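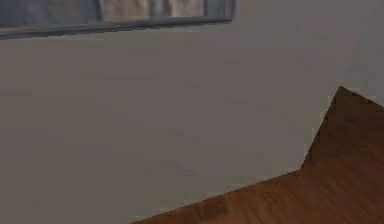
Small Towns Should Stop Selling Their Parking Lots

26 May 2024

My town sold a parking lot last fall. It had 44 spaces, a ticket machine that rejected most coins, and a drain in the northeast corner that backed up whenever it rained hard. The sale passed without much argument. I did not argue either. I have since changed my mind, and I think other towns in the same position should be slower to sign.

The lot was behind the main street in Jirneck, between the hardware store and the old creamery. A developer called Girkero bought it and will put up an apartment building with shops on the ground floor. I have no complaint about the apartments. The town needs places to live, and people who live downtown will spend money downtown. If the question had been whether to have homes or parked cars on that piece of ground, I would have picked homes.

The question was about ownership, though, and it got very little time. The town used to own a piece of flat land in the middle of everything. Now it does not, and it will not get it back at any price it can pay.

I grew up thinking of public land as parks and schools. Everything else the town owned seemed like leftovers. There was the salt shed, the strip beside the railroad tracks, the yard where they kept the broken playground equipment. A parking lot was the least interesting of the lot. It was gray, it was ugly, and it was half empty on most mornings. When the budget was tight, it looked like the obvious thing to let go.

What I missed was how many things happened there that had no other place to happen. The farmers market used it from spring until the first frost. The blood drive parked its bus there. The high school band sold Christmas trees at the creamery end. When the river came up six years ago, the county set up its water tanks and its folding tables on that lot within a few hours, and it could do that because the town already owned it and there was no one to call for permission. None of these uses paid anything worth writing down, so none of them showed up when the sale was being considered.

The report that went to the council ran to a few pages. It listed what the lot earned in a year from the ticket machine, which was $2,609, and what it cost to plow and patch, which was more. On those numbers the lot was a loss. I have read the report twice and the arithmetic is fine. The trouble is what was left out of it. The market was not there. The flood was not there. The value of being able to change your mind in 20 years was not there either, and I admit I would not know how to put a figure on it.

People who defend these sales make a few good points, and they should be answered fairly.

The first is that towns are broke. This is true of most small towns I know. Roads and pipes were put in when there were more people and more factories, and now the same roads and pipes have to be paid for by fewer people. A one-time check looks like rescue. But a one-time check is spent one time. Ours went into the sewer fund and will cover part of one season's work. The pipes will need the same again before long, and we will have one less thing to sell. A household that sold its back yard to pay the heating bill would be told by its relatives to look harder at the heating bill.

The second point is that private owners take better care of land than towns do. Sometimes that is so. The drain in the northeast corner was left alone for most of a decade, and I am sure Girkero will have it fixed before the first tenant moves in. I would say the answer to a town that does not fix its drains is to get the drains fixed. That is a dull job and it costs money, but it is a smaller job than buying back a block of downtown.

The third point is the one I find hardest. It says that land sitting under cars is wasted, and that anyone who slows down building is making rents worse. I agree with most of this. I have a cousin who moved 40 miles away because she could not find a place here she could pay for. But a town can let someone build on its land without selling it. It can lease the ground. The builder puts up the building and pays the town every year, and at the end of the lease the town and the builder sit down again. Airports do this. Universities do it all the time.

Sowa, which is up the valley from us and is no richer, did exactly this with its old bus depot. The town kept the ground and leased it for a long term. There are apartments on it now, and a pharmacy, and a covered area at the front that the lease says must be open to the public. Their market moved under the cover. The rent comes in every year and goes to the roads. It took them longer to find a builder who would agree to the terms, and I have heard that the first one walked away. They waited and found another. I went up in September to look at it, and it is a plain brick building with people going in and out. I ate a sandwich on the public side of the line and went home.

I don't think a lease is right for every scrap of land. There are pieces a town should sell. A triangle left over from a road project, too small to stand a shed on, can go to the neighbor who has been mowing it anyway. A house the town took for unpaid taxes should go back to being a house as fast as possible. My rule would be simple enough to fit on a card. If the land is flat, central, and big enough to hold a crowd, keep the title. Lease it, share it, build over it, but keep it.

I would add a second rule about time. In our case the first public notice and the final vote were only weeks apart, in the middle of summer when people were away. The notice was pinned up in the town hall and printed in small type in the paper. That met the law. I would like the law to ask for more. A town of 1,000 people or more should have to wait a full year between saying it wants to sell a downtown parcel and selling it. A year takes in every season. Somebody will notice in December that the trees have no place to be sold, and somebody will notice in April that the market has nowhere to set up. A good sale will still be good a year later.

The builders will say that a year is too long, that lenders lose interest and prices move. Some deals would fall apart. I can live with that. A deal that cannot wait a year for land that has been public for a century may not be a deal the town should take.

There was a petition in the end. It came too late and got 428 names, which is a lot for us, and I was one of them. I signed it at a table outside the grocery store a week after the vote, which tells you how useful it was. The council accepted it politely. By then the papers were signed.

The market has moved to the field behind the Proltier plant, out past the highway. The company lets them use it for free, and that is decent of it. There is plenty of room. But you cannot walk there, so the older people from the apartments over the bank have mostly stopped going, and two of the smaller growers have dropped out. The company can also take the field back whenever it needs it. I would not blame it if it did — the field belongs to the company, and a company is allowed to use its own field.

The town still owns one more lot, the one beside the library. It is a little smaller and it floods a little less. It came up at the last budget meeting under the heading of surplus property, along with a snowplow and some desks. I would like it taken off that list before the next meeting, and I would like the council to ask Sowa for a copy of its lease.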